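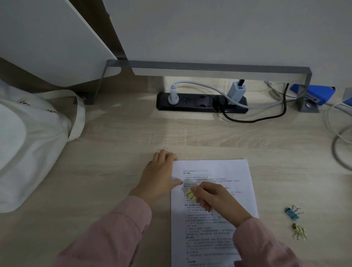
*Tab onto page, left hand flat on the corner, right hand pinching. Desk chores set, human side.*

July 1, 2023. Saturday, place is quiet, so writing this up properly before I forget half of it.

Question from Poltholm again: which desk chores can the arm do unattended. They want a list. I keep telling them there isn't a list yet, there's a pile of half-answers. This is the pile.

**Sticky tabs**

Started here because it looks like the easiest thing in the world. Pick up a little tab, put it by a line of text, press. Watched the human clips all morning at slow speed and it's two jobs at once. One hand holds the sheet down, the other does the fiddly part. Take the holding hand away and the page goes wherever it wants.

One-arm version, sheet loose on desk: bad. Gripper comes down, touches, paper slides, tab lands crooked or on the wrong line. Or tab never leaves the finger. Sticks to the rubber pad and goes home with the arm. Wiped the pads with alcohol, helped for a few tries, then dust and back to normal-bad. Slamet suggested silicone sleeves on the fingertips, we have a pair somewhere from the Peixoto kit. Not in the drawer labeled Peixoto. Will look Monday.

Two-arm version: better. Left arm parks its flat pad on a corner and just leans. Pressing force matters more than I thought, too light and the sheet rotates under it, too heavy and the page buckles toward the middle and the tab arm reads the wrong height. Currently set at 400 grams. Seems ok on plain printer paper. Haven't tried thin stuff.

Peeling a single tab off a fresh stack: no. Not once. I've been peeling them myself and leaving them on the edge of a plastic block with the sticky bit hanging off. So when somebody reads "robot places tab" in the report, please add "that Slamet or I peeled." Want that in the Poltholm version too, in normal size type.

**Finding the line**

Separate problem from hands. Pages are dense Chinese outlines, numbered, small type. From the head camera the headings come through, the body text is mush. I can barely read it off the video myself. So "put it next to item such and such" doesn't work from up there, "put it by the third bold heading" sort of does. Wrist camera gets close enough to read but then its own fingers are in the way at the moment you need it.

Options
- read first with wrist cam, remember the spot, then place
- bigger type (cheating, real paperwork is small)
- better head camera, ask Pumitz what theirs costs

Going with the first. Remembering the spot only works if the page hasnt moved, see above, everything comes back to holding the page.

**Binder clips**

Picking up: good. Metal or color doesn't seem to matter. Handles splayed vs. folded does matter, splayed ones rock when you grab them and the clip turns in the fingers. Wrote a little routine that nudges it against the desk first. Ugly but works more than it doesnt.

Opening one and getting it over a stack: nope. The squeeze is within what the gripper can do on the small size. Trouble is squeezing while also sliding it on square, and the stack fans out as soon as the jaw touches it. I do this without looking. Annoying.

Don't let anyone put the big clips in the test until the finger pads are replaced. One already has a notch.

**Light**

Afternoon sun puts a bright band across the back of the desk, in front of the power strip. Looks nice, wrecks the depth readings on pale wood. White paper in that band goes flat white, no text at all. Moved the working area toward the front edge. Blinds would be better. Asked in December, still no blinds.

**Plugs and cables**

Not attempting. Wurnura people wanted "unplug the charger" added as a chore. Recessed sockets, cables looping every direction, a metal bar over the top of it all. The arm can't get in there at a sane angle and I don't want it tugging on live stuff while I'm at lunch. Told them ask again next year. For now cables are just things to stay away from, keep-out box drawn over the whole strip and a bit in front.

**Speed**

Me, one tab: can't even time it, done. Two-arm setup, one tab, good run: 63 seconds. Most of it is the arm thinking about where the paper is. Could drop the re-check after the left hand lands, but last time we dropped a re-check it put a tab on the desk and reported succes.

**So, for Poltholm**

- laying a pre-peeled tab on a held page: yes, supervised
- picking up loose clips, putting in a tray: yes, could leave it alone for this one
- clipping a stack: no
- peeling tabs: no
- anything with sockets: no
- reading small print to decide where things go: partly

Is it useful in an office today? For the clips into tray thing maybe, if you have a lot of loose clips and a lot of money. For paperwork no. I'd rather say that now than have them find out in the demo.

**To do**

- [ ] silicone sleeves, find or reorder
- [ ] try holding pad at lower force w/ thin paper
- [ ] new finger pads before big clips
- [ ] blinds, AGAIN
- [ ] Slamet: can you relabel the morning clips, "hold" and "press" are lumped as one action and I need them split
- [ ] reply to Pumitz re camera

Left arm made the clicking noise twice around the elbow when parking. Stopped after restart. If you hear it, write down which pose it was in and power off, don't just let it run.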